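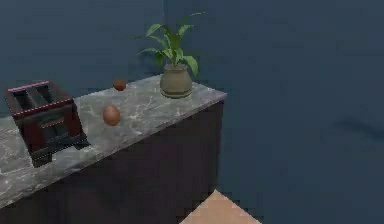

Automation on the Junbridge training floor: your questions

What is Plovel?
Plovel is the arm controller we started using in the simulator in October, and we're thrilled with it! We build and test tasks on screen before any of them reach the packing benches.

Will I lose my bench?
No. Every bench keeps its person. The arm takes over the repeat lifts, and you decide what it picks up and when it stops.

Why household things instead of our stock?
Because they're wonderfully awkward. An egg, a toaster and a potted plant ask for very different handling, and we'd love the arm to meet all that variety early. The library holds 538 objects so far – suggestions welcome.

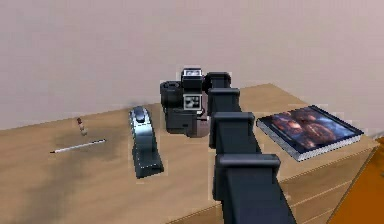

Simulated desk task: the arm's end section beside the camera, with the book to the right.

Do I need to code?
Not at all. You set up a task by dragging objects onto a surface and choosing a target. Training takes 2 mornings, and 17 people from the Savuneo line have already signed up.

What happens to my job title?
Packers who finish the training become cell leads, with the pay step that goes with it. The grades are on the staff board.

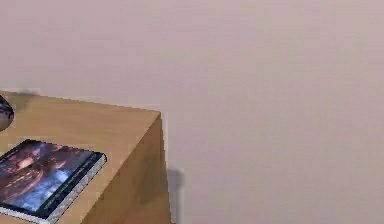
Book on the cabinet top, simulator view.

Can I try it before I sign up?
Please do! The Đặng room is open every Tuesday from 3 p.m. – bring a coworker, pick a task and have a go. Leave your questions in the box by the door and we'll add the answers to this page.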